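Demonstration gathering

Demonstration gathering is the stage of robot learning in which a person guides an arm through a task and the motions are recorded as examples. The Kenamano set, compiled by Aparecida Seixas at Stenberg, holds 494 recordings of bowl tasks, made in sessions of 40 or 50. Failed attempts are kept and labeled. In one recording the gripper holds a small purple object on a gray surface, with a steel bowl farther up. 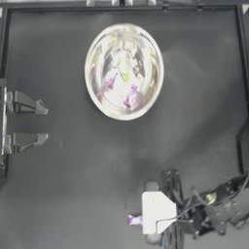
See also

Brekke format
Tarex arm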